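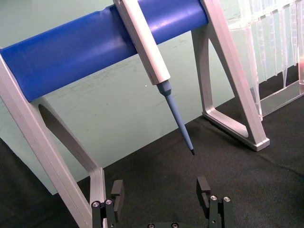

# Bench 4: pipette stand and tip storage

Setup notes for the single-channel pipette station. Covers the stand, the mat, the tip rack and the routine checks. Multichannel instruments are kept at bench 2 and have their own file.

## Contents of the station

| Item | Notes |
|---|---|
| Stand | Blue crossbar between two silver-gray A-shaped legs |
| Pipette | Single-channel, gray-white housing, pale blue shaft |
| Tip rack | Clear plastic, kept next to the right leg |
| Mat | Dark, under the whole stand |
| Spare tips | Terovier refill bags, 200 µL, drawer below |

The stand is listed in the inventory under `Clillberg`, which is the supplier and not the maker. Search by supplier or the record does not come up.

## Placement

- Both feet go flat on the mat. If a foot overhangs the edge, the stand rocks when a pipette is lifted off.
- Keep the rack close to the leg but not touching it.
- Leave 150 mm free in front of the crossbar.
- Hang the pipette by its clip, near the middle of the bar. A pipette hung at the far end slides against the leg and scuffs the housing.
- The lower end must clear the mat. Long tips do not always clear it; eject the tip before hanging.

Do not lay a pipette on its side with liquid in the tip. If this happens, tag it and follow "Cleaning" before the next use.

## Volume setting

Return the pipette to its top nominal volume at the end of the day. Do not turn the dial past the upper stop. Record any volume that had to be set by feel, as this usually points to a worn dial.

## Cleaning

1. Eject the tip.
2. Wipe the housing with 70% ethanol on a lint-free cloth.
3. Unscrew the shaft and wipe the seal. Regrease only if the seal looks dry.
4. Wipe the crossbar, including the underside.
5. Lift the stand and wipe the mat. Let the mat dry before putting the stand back.

Grotix wipes are fine on the stand legs. Do not use them on the tip rack; they leave a haze on clear plastic.

## Checks

| Check | Interval |
|---|---|
| Leak test, 20 s hold | Weekly |
| Gravimetric check | Every 6 months |
| Crossbar screws | Every 6 months |
| Full service | Every 24 months |

Gravimetric results go in `wijesinghe_balance.csv`, named after the room the balance is in. One row per weighing, no averaged rows. Water temperature is required; rows without it are dropped by the import script.

## Known issues

- Tips from mixed refill bags seat at different depths. Finish one bag before opening the next.
- The rack lid does not latch on some older racks. Store it under the rack, not on top.
- Drawer labels still show the old bench numbering.

## Changes

- 2 Mar 2020: service interval changed, rack moved to the right side of the stand, cleaning steps reordered.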